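Search the boards Go
Home office and small rooms
5 min read

Desk chair drifts on a shiny floor and never gets put back straight. Chair, casters, or me?

marrowbone_jen

Okay, this is a small problem but it's making me nuts so bear with me. We moved into a second floor place in Warkar in May and the back room is now my office. It has one of those glossy pale floors, really pretty when the light hits it, and about as grippy as a dinner plate. My chair is a Dillotard, the plain one with armrests and a padded back, nothing fancy. On the carpet at our old place it stayed where I left it. In the new room I stand up and it sails off behind me. When I get back from making coffee it's sideways, or it's parked over by the door, or it has rolled onto the power cord (this is the part I don't love).

My husband says just push it in when you're done. I do push it in! I give it a shove on the back of the seat and it spins and one arm smacks the edge of the desk. There's already a dent in the front edge, and it's a gray wood-look desk so the dent shows up as a nice little tan spot.

So what are people doing? I've looked at chair mats and I hate them. I've looked at softer wheels and there are more than 600 kinds and the reviews all contradict each other. Also the cords under there are a mess, I'll admit it, because the only outlet is on the wrong side of the desk and everything runs to a power strip on the floor. Is there an order I should be doing this in? The room is tiny, so whatever I do can't take up space.

Detlef Wendt

I spent years setting up rooms at Fuchs, mostly training rooms with hard floors and a lot of rolling chairs, and I have put away more chairs than I care to think about. You can get most of the way there without buying a thing.

It's the shove that gets you. When you push a swivel chair from one spot, the seat turns first and the base follows whenever it feels like it. Stand behind the backrest, put one hand on top of each armrest, and walk it in. You steer it like a shopping cart. If the front starts to swing left, ease off on the right hand. Stop while you still have a little gap between the arms and the desk, then lower the seat if the arms need to go under. Mine go under with the seat all the way down and not otherwise, so check yours before you add a second dent.

If the chair fights you at the start, it's the casters. They trail behind whatever direction the chair went last, so when you change direction they all have to flip around first, and on a slick floor that kicks the chair sideways. Pull it an inch toward yourself, let them flip, then go forward slowly. You'll feel it the first time you try.

For the drifting when you get up: do you push off with your legs while you're still half sitting? Almost everybody does. Put your hands on the arms, feet flat, and stand up over your feet. It takes a few days before you stop thinking about it.

Then the wheels. Tip the chair over on an old towel and look at them. Hair and thread wind up around the axle and one wheel drags while the others run free, and then the chair always curves the same way. I use a seam ripper. Small scissors work too but they slip.

Now, the cords. Please move the cord first, before any of the rest of it. Rolling over it once in a while may not hurt anything you can see but it's a bad habit to leave in place, and on a floor that smooth the cord slides right along with the chair and can tug on the strip. Run it along the wall, even if that means a longer path. I stuck my power strip to the wall right above the baseboard with the screw slots it came with. If you rent, there are sticky mounts, but clean the wall properly or they come down in the night and scare you half to death.

pollyfromthepark

Get a rug!! I got a flat one and the chair hasn't moved since. Problem solved, lol.

(It does bunch up at one corner. I put the cat's scale on it.)

tidy_in_alard

Everything Detlef said about the armrests is right, I tried it this afternoon and felt a bit silly that I'd never done it. Adding a couple of things from my own tiny room here in Alard, same kind of floor, same kind of chair.

Soft wheels: yes, I'd get them, but measure the stem first. I ordered 2 sets before I got one that fit, and the first set is still in a drawer. They made the chair quieter and they did slow it down a little. They did NOT stop it from wandering, so don't expect miracles.

What helped me more was clearing the floor on both sides of the desk. I had an air purifier, a stand I never folded up, and a few bottles I kept meaning to carry to the kitchen, all down there. Every time the chair went in crooked it bumped something, so I'd stop pushing, and it stayed crooked. I left the purifier against the wall where it can breathe and moved most of the rest. (Not all of it. I'm working on it.) If you have a hutch with open cubbies on top of your desk, use those! I stared at mine half empty for a year while I kept stuff by my feet.

About the dent, I'd try a wax filler stick in a gray a shade lighter than you think you need. Mine came out too dark and it looks like a pencil mark, but it beats tan.

And polly, I had the rug too. Chair wheels chewed up the edge by winter. Might just be my rug!

marrowbone_jen

Thank you all, this is great. Cord is along the wall now and I cleaned the wheels, which was disgusting. One of them had a whole shoelace tip in it?? Walking it in by the arms works, I've done it 4 times today just because I could. Holding off on new wheels until I find my tape measure. Husband has been told.

Related posts
Best way to tape cords along a baseboard in a rental
Do felt pads do anything on a rolling base?
Desk hutch: screw it to the wall or leave it?
Squeak when I lean back, already oiled it
How far should an air purifier be from the wall?
Scratches on a glossy floor, what worked for you

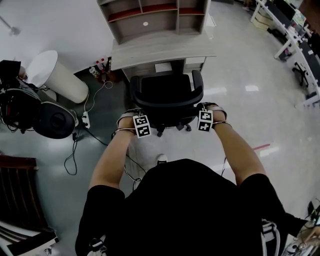 Hands on top of both armrests, standing behind the backrest, chair at the desk.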